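Ticket 1522 – Scanned negatives importing with wrong frame order and missing captions
Product: Plirton Archive (desktop)
Opened: February 23, 2021
Status: Solved, leaving open for the caption question

Hi all, me again. I look after a photographer's archive for our local history society (mostly black and white press work, protest marches, council meetings, a lot of footy) and I've hit a snag with the Tuhiwai collection that has eaten most of my day. I'm writing it up as I go so I don't end up trying the same thing twice.

What's happening: I scan a sheet of negatives on the Flendus flatbed, it saves the strips to a folder, and Plirton picks them up and makes a contact sheet. Up until last week the frames came in the order they were shot. Now strip 6 lands at the front of every sheet and the captions I'd typed into the sidecar files are blank. The pictures themselves look lovely, so at least I'm not rescanning anything!

Setup, before anyone asks: Plirton on a Windows 10 desktop, archive on a network drive, scanner plugged straight in by USB. No changes to the colour profile. I did let Plirton update itself on Friday, which I realise is a bit of a clue.

First go: restarted everything. Scanner, computer, network drive, kettle. Same result.

Second go: deleted the preview cache and let it rebuild. That took 26 minutes for one box and the sheets came back in exactly the same wrong order. Captions still blank. I wouldn't bother with this one unless your thumbnails are actually broken.

Third go: opened the sidecar files in Notepad to see if my captions had been wiped. They haven't, thank goodness. Every word is there, dates, street names, the lot. So Plirton is finding the files and ignoring the caption field, or it's looking for the field under another name. I've copied the whole sidecar folder to a spare drive anyway, as typing those out again would finish me off.

Fourth go: renamed one test sheet so the strips go 01, 02, 03 and so on in place of 1, 2, 3. No change at all, which surprised me – I was sure it would be a sorting thing.

Fifth go: had a dig through the preferences and found a setting I'd never seen, under Import, called "Sequence source". Mine was on "File modified". I'm fairly certain it used to say "Frame number". Strip 6 is always the one I touch up first as it tends to have the curl in it, so its modified date is different from the rest. Switched it back to Frame number, reimported the test sheet, and the order came good straight away. Very pleased with myself for a good half hour.

Then I ran the full box and two sheets were still out. Those turned out to be ones where I'd scanned the strips upside down and flipped them afterwards, so the frame numbers were read back to front. My own doing. There's a "Reverse strip" tick box on the contact sheet menu and it sorted both of them.

A test import from the new "Single items" folder went through fine as well, preview and all, so the trouble seems limited to negative sheets.

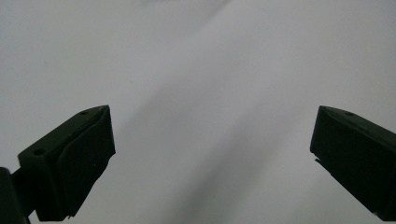
Two dark gripper jaws, open and empty. Grey background, dark tones holding up okay.

Captions next. I turned on the log (Help, then Write Detailed Log) and for each file it says "caption field not mapped". So the update has dropped my mapping along with the sequence setting. I went to Metadata, Field Map, and picked "Description" from the list on the left and "Caption" on the right, saved it, and ran a batch of 30 frames. All the captions came through, accents included.

What I'd still like to know from support: is there a way to export the field map so I can load it again after the next update? I had the same bother in July when we moved over from Bimine, and had to set each one by hand then too. There's an Export button but it's greyed out for me, even when I'm logged in as the administrator.

Also, and this is only a small gripe, could the update notes mention it when preferences are reset? I read the notes on Friday and they only talked about the new toolbar.

Happy to send the log and a couple of sidecar files if they're any use. I've turned automatic updates off for now and I'm carrying on with the next box tomorrow.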